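Section 8. Placing and Anchoring the Workbench

8.1 Before you begin

Read this section in full before moving the Ralach workbench from its shipping pallet. The instructions apply to the standard bench and to the long bench. Owners of the folding bench should follow the separate sheet packed with the leg set.

The bench is designed for indoor use on a solid, level floor. It may be placed on concrete, stone, tile or sealed wood. It must not be placed on carpet, on loose mats or on a raised deck. If the floor has been painted or sealed, allow the full curing time given by the maker of the coating before any weight is put on it.

You will need the following:

Spirit level
Tape measure
Open-end wrench (supplied)
Foot pads (supplied)
Floor anchors and bolts (supplied with the Erkero anchor kit, sold separately)

CAUTION: The bench top is heavy. Two adults are required to lift it. Do not lift by the edge trim.

8.2 Choosing a position

1. Sweep the floor and remove any grit. Small stones caught under a foot pad will mark the floor and may cause the bench to rock.

2. Mark out the outline of the bench with tape. Leave a clear walkway on every side that will be used for work. Where one long side is to stand against a wall, leave a gap wide enough for a hand to pass behind the top.

3. Check that doors and drawers nearby can be opened fully.

4. Check the distance to the nearest power outlet. Extension cords must not cross a walkway.

5. Place the bench within the tape outline and remove the tape.

Heavy equipment should be kept toward one end of the work surface, or on its own stand at that end, so that the middle of the top remains within easy reach.
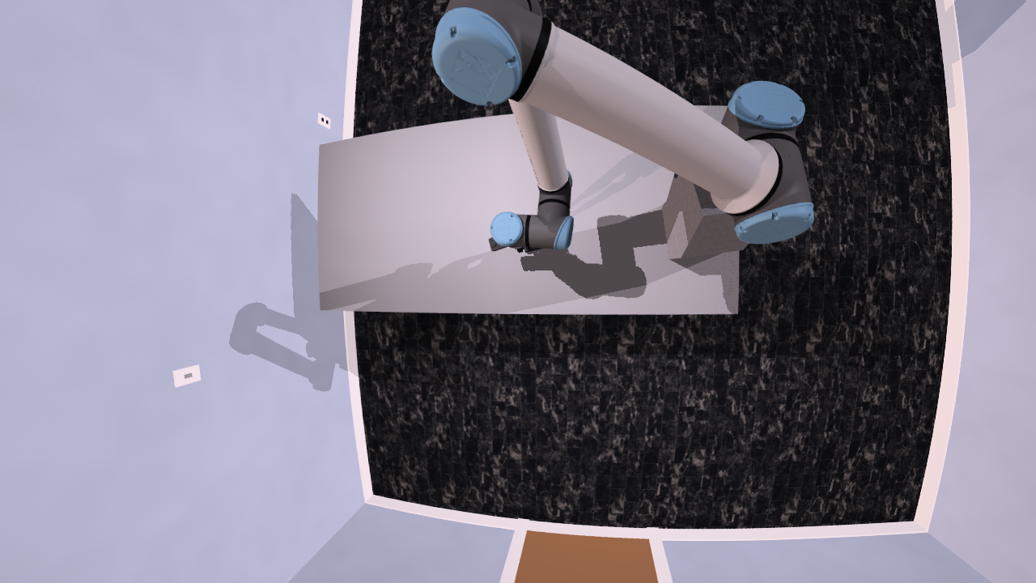 Figure 8-A. Arm on a pedestal at the right end of a table, viewed from above.

When equipment stands on its own base, that base must be leveled separately. Do not use the bench to support or brace it.

8.3 Leveling

1. Loosen the lock nut on each foot.

2. Turn all feet in until they stop, then turn each one out by two full turns. This gives an even starting point.

3. Lay the spirit level along the length of the top. Adjust the feet at the lower end until the bubble is centered.

4. Lay the level across the width and repeat.

5. Press down firmly on each corner. If the bench rocks, lower the foot at the loose corner until it bears on the floor.

6. Tighten the lock nuts — hand tight first, then a quarter turn with the wrench.

NOTE: Level the bench again after the first month of use. Wood floors may move with the seasons, and in damp regions a further check each August is advised.

8.4 Anchoring to the floor

Anchoring is required if the bench carries a vise, a press or any tool that pulls sideways. It is optional in all other cases.

1. Confirm that no pipes or cables run beneath the anchor points. If there is any doubt, consult the building owner before drilling.

2. Mark the floor through the holes in the anchor plates.

3. Move the bench aside and drill at each mark. Wear eye protection.

4. Clear the dust from each hole and insert the anchors.

5. Return the bench to its position, check the level and fasten the bolts.

CAUTION: Do not anchor the bench to a heated floor.

8.5 Load limits

The standard bench is rated for an evenly spread load of 200 pounds. The long bench, when anchored and fitted with the Miah center brace, is rated for 1,117 pounds. These ratings do not apply to loads placed on the edge trim or on an open drawer.

8.6 Records and service

Enter the serial number and the date of installation on the inside back cover. Requests for replacement feet or anchor plates should be sent to Bisico Customer Service, together with proof of purchase.

Section revised 21/04/2021. Approved for issue by Fulgencio Toledo, Technical Publications, Bisico.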